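Workshop Members' Board > Builds in Progress
Two arms, one table, and a pile of hats
Started by Octavian Mocanu, September

octavian_m
Evening all. I promised a proper write-up of the two-arm table and have been putting it off since the summer, so get yourselves a cup of tea, because I do go on a bit.

For those who don't come to the Flistalstead workshop, the idea is simple enough to say and a misery to do: two arms side by side on one table, picking up soft things between them and putting them somewhere sensible. Kalliopi chose caps as the first job, on the grounds that we'd all got too fond of wooden blocks. I grumbled at the time and she was quite right. A block stays the shape you left it. A cap folds in on itself the moment you squeeze it, and the brim is stiff while the crown is floppy, so a grip that suits one end is hopeless at the other.

We started with 8 mm of closing travel left in hand on each gripper and it was far too fierce. Backing off the force helped more than anything clever I did in the code, and I did try several clever things first, to my shame.

pebbledash
Lovely to see this moving again! Can I ask the dull question, why two arms? I've got one on my bench at home and it manages socks perfectly well. Seems to me you've doubled your wiring and your bother.

octavian_m
Not dull at all. One arm will pick up a cap, I grant you, but it can't easily turn one round, and if it's got hold of the wrong bit it has to put it down and start again. With two you can pass it across, or have one hold while the other finds the brim. I'll admit the wiring took me 17 evenings, and I have the list to prove it.

k_zervas
He's leaving out that four of those evenings were spent on a plug that was in the wrong way round. Still fond of him.

I do want to disagree about the force, mind. Turning it down was fine for lifting, but on the handover the receiving arm needs a firmer hold than the giving arm or you just get a polite tug of war. Same setting on both sides is what we've got now and I don't think it's right. I've been saying this since we ran the Nalura scripts and I shall carry on saying it.

tarnarance_tom
Agree with Kalliopi. We had the same trouble at Tarnarance with tea towels. Give the receiving side a bit more squeeze, wait a moment, then open the other. The waiting matters more than you'd think, ours was 2 seconds and I wouldn't go shorter until everything else is behaving.

pebbledash
Two seconds is an age though. I'd be tapping my foot.

tarnarance_tom
Tap away, I had fewer tea towels on the floor than you did socks!

octavian_m
All right, I'm outnumbered, and I'll try it. My worry is the stitching. If the receiving gripper shuts hard on a seam it holds beautifully, and if it shuts an inch to the side it's got nothing but a handful of soft cloth, so a firmer squeeze may only be hiding the fact that we're grabbing in the wrong place. I'd like to sort out the approach angle first and then play with the numbers.

Both wrist cameras are working now, by the way, which cheers me up no end. The Lungu mounts I printed last winter were too bendy and the view wobbled every time the elbow moved, so if anybody is still using that design, please thicken the bracket before you blame your software as I did.

Black cap between the two grippers, then the view from one of the wrists:
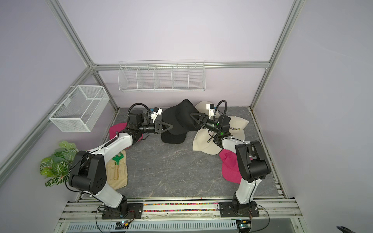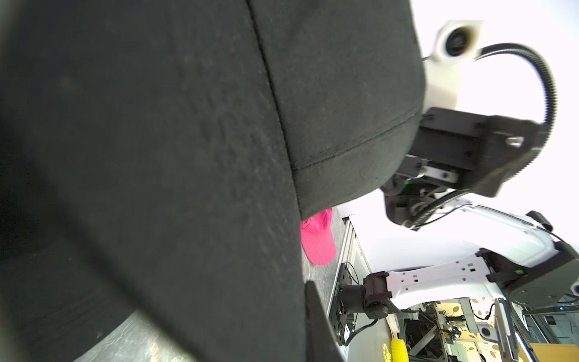
So the plan from here is to leave the force alone for one more session, record 15 handovers with the approach tilted a little further over, and then do the same again with Kalliopi's uneven settings and Tom's pause. If hers comes out better I'll say so on this thread, in capitals if she likes.

k_zervas
Capitals, please. And could you do the pink ones as well as the black? If we only practise on one sort we'll end up with a machine that's marvellous at one hat.

pebbledash
I still think one arm and a bit of patience would do it, but I'll come over and be proved wrong if there's cake. Does the door code still work after seven?

octavian_m
It does, give it a good shove at the bottom. Bring a cap you don't mind having sat on by a robot.

Flistalstead Workshop members' board | Contact the moderators | © Flistalstead Workshop | Back to top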